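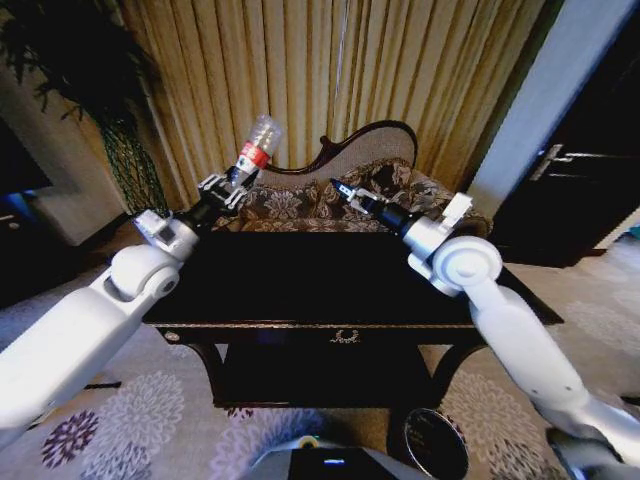 **Jundside repair library: progress to the end of May**

You asked for a plain account of where the money has gone and whether we think the idea works. The short version is that the library is open, people use it, and we are less sure than we were in the application that it keeps much out of the trash.

**Lending**

We now lend tools from two sites, the Jundside shop and the back counter at Nazarenko Hardware. Sanders and drills go out every week. The sewing machines barely move, and we bought three of them on the strength of a survey in which most people ticked "would definitely borrow." We would not put much weight on that survey again. One machine has been moved to Nazarenko to see if a different crowd wants it. So far, no.

Returns are late more often than we planned for. We haven't charged a fine yet and can't agree on whether we should. The people who come back late are often the ones doing the bigger jobs.

**Repair evenings**

We ran 7 evenings in this period. Turnout was good at the first few and then slid. The application said that each visitor would go home able to fix the same fault alone next time. We have no evidence for this. Most people hand over the lamp or the toaster and look at their phones, and a fair number have told us they would sooner pay a small fee and pick it up later. That may be a useful service, but it is a different one from the one you funded.

Chair regluing is the exception. People stay for it, ask questions, and borrow clamps afterward.

**Waste figures**

The draft report form asks for pounds of waste avoided. We have left that box blank. The calculator supplied by Grekar gives full credit for every item that walks through the door, including the ones we couldn't fix and the ones that would have sat in a closet for years. We could send you its number, but we don't believe it.

**Money**

Spending is on budget apart from blades and sandpaper, where we are 30 percent over. The Stuvska booking software costs more per month than the quote, and we have asked for the difference back. No reply yet.

**Next period**

- Stop buying sewing equipment.
- Try a drop-off service for 2 months and charge for it.
- Call borrowers a few weeks after a repair and ask if the thing still works.

We would like your agreement on the drop-off trial before we print anything, as it changes what the grant was for.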